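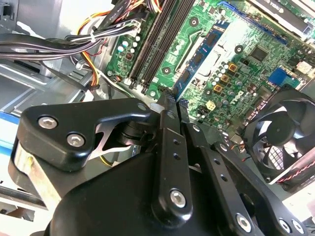 The Granddale plant at Plodham makes wiring harnesses and body control modules for light commercial vans. It opened its doors to trade visitors on 4th January, during the last stretch of the winter shutdown, so most of the lines were standing still and the guides could take the group inside the yellow markings. The body control module is the more interesting product of the two. Its board is a good deal smaller than the green motherboard of a desktop computer, and it goes into a sealed housing instead of an open case, so no one is expected to reach in later and swap a part.

The tour started in the cutting hall. Wire arrives on drums, is cut to length, stripped, crimped and hung on numbered racks. Each crimp is checked by force curve as it is made, and a bad curve stops the machine until the operator clears the terminal. Pull tests are done on a sample from each drum change. The logbook at the first machine was on paper, the others had moved to tablets.

From there the racks go to the assembly boards. There are 8 boards on a slow carousel, and at normal running a harness leaves the last one every 20 minutes. Branches are taped by hand. Granddale looked at automating the taping with Findow, which supplies its fixtures, and dropped the plan after the trial because the branch angles change between left-hand and right-hand drive vans. Clip placement has been partly automated and will stay that way.

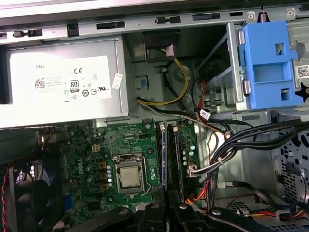
Electrical test takes up the far end of the hall. A finished harness is plugged into a table with 256 test points and checked for continuity, crossed circuits and insulation. The table prints a label only on a pass, and the packing station will not accept a harness with no label. Failures go to a rework bench with a printout of the suspect circuit. We asked for the first-pass rate and did not get it. The only volume figure given was 3,308 harnesses for the last full month before the shutdown, with two shifts running.

The second building houses module assembly. Solder paste, placement and reflow run in one straight line, followed by optical inspection and conformal coating. Visitors had to wear heel straps and stay behind a rope. The coating booth was open for a filter change, and the guide explained the masking of the connectors, which is done with reusable caps.
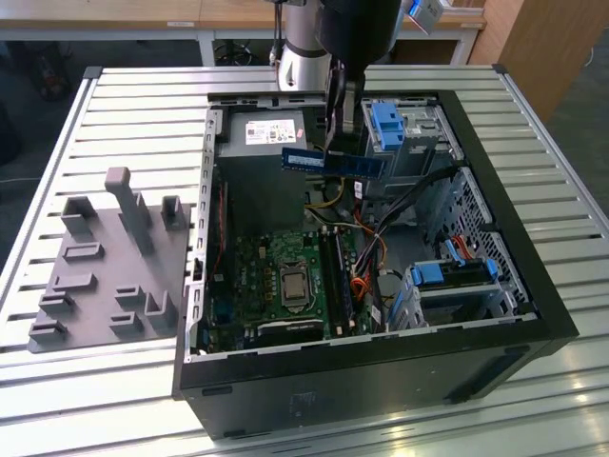 End-of-line programming gets a room of its own, with racks of test computers along one wall. Software is loaded over the vehicle bus, the module is cycled at high and low supply voltage, and the serial number is written to the traceability server at Bainbridge. Memory was a topic in the question session. In a desktop tower it comes as a separate stick, such as the blue RAM module with black chips shown here, while in the van module it is soldered down and cannot be upgraded. Larger software loads therefore mean a new board revision, and the plant expects one with the next van facelift.

The closing session covered staffing on the carousel and a planned move of finished stock to Bainbridge. No date was given for the move. Parking is at the north gate, and the walk to reception is longer than the visitor map suggests. Safety shoes are not lent out, so bring your own.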